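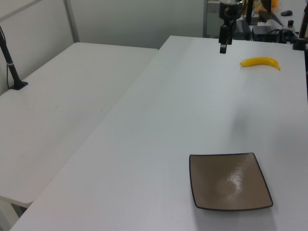
Figure 2. Yellow banana and empty square plate on a white table, with a second, slightly lower table to the left.

3. Catalog Listings and Format

3.1 Source material

The listings used in this section come from the Cliswood collection, a set of mail-order music catalogs kept by the family of a former shop owner and later passed to our department. Most of the catalogs were issued by Erkora, a mail-order seller that carried smooth jazz, light classical, hymn arrangements and seasonal instrumental albums. A smaller part comes from Sulside, which began as a studio and sold mainly its own recordings. We took every listing for an instrumental album that gave a title, at least one format and at least one price. Songbooks, sheet music and vocal albums with instrumental backing tracks were left out. This gave 1,278 listings.

A listing is the unit of analysis throughout. The same album often appears in several catalogs, sometimes with the same copy and sometimes with new copy, and we kept each appearance as a separate listing. An earlier study of sacred music catalogs by Sutherland and Morin [7] merged repeat appearances, and their totals should not be compared with ours directly. Merging would have hidden changes in price and in the order in which formats were named, and both matter here.

Some catalogs in the collection are incomplete. Order forms were often torn out, presumably by the customers who used them, and in a few cases the facing page went with the form. Where a listing was broken by a missing page we dropped it. Handwritten notes in the margins were transcribed but are not used in this section.

3.2 Coding

Each listing was coded for four things: the formats offered, the order in which they were named, the prices, and the content of the descriptive copy. Copy was split into statements, and each statement was assigned to one of the following groups: performer, producer or arranger, comparison with a better-known artist, setting or use ("for quiet evenings"), sound quality, and price or ordering terms. A sentence could hold more than one statement. A sentence such as "Warm saxophone from a seasoned player, perfect for dinner guests" was counted once under performer and once under setting or use. The word "saxophone" alone did not count as a performer statement.

The coding was done by 2 readers, Jerome Javier and Rozália Ďurica, working separately. They first coded a practice set of 50 listings together and wrote down their decisions as they went. They then each coded the same 300 listings, and the results were compared. Most of the differences were in the setting or use group. Javier tended to read "relaxing" as a comment on how the music sounded, while Ďurica read it as a suggestion for when to play it. After discussion, "relaxing" and similar words were counted under setting or use only when a time, place or activity was also named. The remaining listings were then divided between the two readers under this rule, and the listings already coded were checked again.

3.3 Naming of formats

In the early Erkora catalogs cassette is nearly always named first. The compact disc follows in brackets or on a second line, with its own stock number. In later catalogs the order is reversed, and the cassette is described as an alternative the customer has to ask for. The change does not happen all at once. Christmas albums keep the older order longest, and hymn arrangements also change late. Smooth jazz changes first. We think this reflects what the seller expected each group of customers to own, although the catalogs do not say so and we found no internal letters on the subject.

Sulside behaves differently. Its listings name the disc first from the earliest catalog we have, even for albums where the disc was marked as not yet available. A note inside one June mailing asks customers to write the word "tape" beside the stock number if they want the cassette. No separate cassette numbers were printed in that mailing. This would have made the order form shorter, but it also meant that the printed total was wrong for anyone who wanted the cheaper format. The note tells customers to send the printed amount and wait for a credit slip.

Price differences between formats were stated in three ways: as two full prices, as a single price with an amount to subtract, or as a single price with a general promise that the amount would be corrected later. The third form appears mainly in Sulside catalogs and in the clearance pages of both sellers.

3.4 Descriptive copy

Comparison with a better-known artist is common in the smooth jazz listings and rare elsewhere. When it does appear, it tends to be the opening statement, and the actual performer is named after it. In listings for piano albums the performer usually comes first and the comparison, if any, is to a style or period. Pelletier [4] found the same pattern in radio club newsletters and suggested that saxophone albums by regional players were hard to sell by name alone. Our material fits that reading, but it does not rule out a simpler one – the smooth jazz copy may have been written by a single person with a fixed way of starting.

Producers and arrangers are named more often than we expected, particularly when they had also worked on an album the seller already carried. The copy in these cases often sends the reader to the other album by page number. McIntyre [5] treats such references as a form of cross-selling, and we follow that view here. They also had a second use. Many of the instrumental albums had plain titles that were easy to confuse, and a producer's name helped customers tell one collection of hymns for guitar from another.

Sound quality is mentioned mostly in connection with the disc. Words such as "clear," "digital" and "studio" are frequent, and in several listings they stand next to the disc price instead of in the main copy. Cassette listings almost never mention sound. Where they add anything, it is that the tape can be played in the car. Statements of this kind were coded under setting or use, and they account for much of the difference between the formats in that group. The treatment of the seasonal albums, which were sold partly through church groups and carried their own order terms, is taken up in Section 4.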